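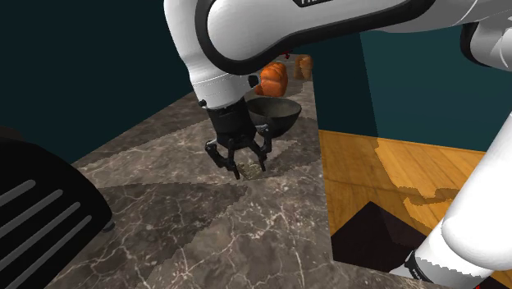

White arm and black two-fingered gripper, computer render.

4 Apr 2022

Readers of this blog are advised that the cataloguing of my household library, first announced when I moved to Dorwood, has now been completed. The collection stands at 648 volumes. These arrived in 34 boxes, several of which had been labelled "misc." by the present author and were left until the end.

The work was carried out in the evenings. Each book was taken out, dusted, checked for damp and entered in Testeo, the cataloguing program I had used for my records at the previous address. Testeo handles modern titles well. It does less well with anything printed before book numbers came into use, and such titles had to be typed in by hand. Entries for the Italian books, most of them bought during two summers in Sarnano, were also made by hand, as the program insisted on removing the accents.

Shelving was ordered from Sartori at a cost of over £400, including delivery. The shelves are sound and the fixings were complete. The instructions state that no shelf should carry more than 30 kilograms, and the atlases have accordingly been moved to the bottom row. 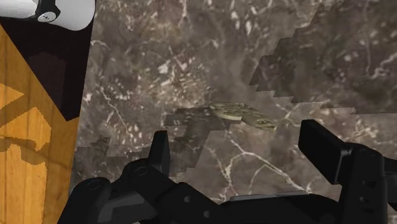
The question of order required more thought. Arrangement by author was adopted for fiction and by subject for everything else. Cookery has been placed in the kitchen, where it is used. Poetry proved too small to justify a section and has been joined with plays, an arrangement which will be reviewed if either should grow.

A number of duplicates were found, among them three copies of the same bird guide. One has been kept by the back door and the others are offered to any reader who is able to collect.

Loans will in future be recorded. Persons holding books borrowed before the move are kindly asked to return them by the end of April, or to write and say that they have not yet finished. The second volume of the Marche walking guide is particularly missed.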